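Prisside Household Goods Naming Set
Data card, release 3

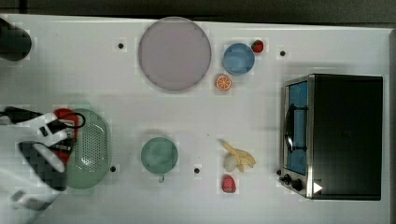 Figure 1. Household and play-kitchen objects on a white tabletop, including a pale green oval colander.

Summary

The Prisside Household Goods Naming Set is a collection of written names for common household goods, gathered from adult speakers of American English. Each record pairs a short definition of an object with the names that respondents supplied for it. The set was prepared by the Prisside Language Archive for the study of regional and generational differences in everyday vocabulary. It contains text only.

Contents

The set covers 95 object definitions in three sections: kitchen, laundry and general storage. Respondents came from 31 counties. Names are given as the respondent wrote them, with a second column holding a normalized spelling. Where a respondent gave more than one name, all names are kept in the order written.

Files

definitions.csv: object number, section, definition text
responses.csv: response number, object number, respondent code, name as written, normalized name
respondents.csv: respondent code, county code, age band, years lived in county
notes.txt: spelling rules and known errors

All files are encoded in UTF-8. Fields are separated by commas and text fields are enclosed in double quotation marks. An empty field means that the respondent skipped the item. The value "none" means that the respondent stated that they had no name for the object.

Collection

Responses were collected by mailed questionnaire. The form was designed by Wareo and printed in two versions, with the definitions in opposite order. Definitions avoid the common names of the object. The definition for object 37, for instance, reads "a bowl with holes, used to drain water from food." Respondents answered with colander, strainer, drainer and several compound forms, all of which are retained.

Respondents were asked to write the word they would use at home and to leave dictionaries aside. They had 60 days to return the form. Forms received after that date were not entered.

Normalization

Normalized names are in lower case and singular. Hyphens are replaced with spaces. Plain misspellings are corrected, but variants that may reflect pronunciation are left alone and listed in notes.txt. Brand names used as common nouns are kept and marked with an asterisk. Entry was carried out twice, and differences between the two passes were settled by reference to the paper form.

Known limitations

Older respondents are overrepresented. Rural counties returned more forms than urban ones. The general storage section was placed last in one version of the form and has a higher rate of skipped items in that version. Written answers do not record pronunciation, and the set should not be used to draw conclusions about it.

Two definitions in the laundry section proved too close in wording. Users should treat objects 58 and 59 as a single item or exclude both.

Privacy

Names, street addresses and postmarks were removed before entry. Respondent codes were assigned at random and cannot be matched to the mailing list. Counties with very few respondents have been merged with a neighboring county, and the merged groups carry a county code beginning with M.

Changes in this release

Corrected county codes in respondents.csv.
Restored accented characters lost in release 2.
Added the Cassim spelling table to notes.txt.
Removed duplicate rows from the kitchen section.

Terms of use

The set may be used for research and teaching. Redistribution is permitted if this data card is included without alteration. Commercial use requires written permission from the Archive.

Maintenance

Corrections should cite the response number and the file name. Accepted corrections are held for the next release. Earlier releases remain available on request through the Trultudo repository.

Last revised 24 July 2022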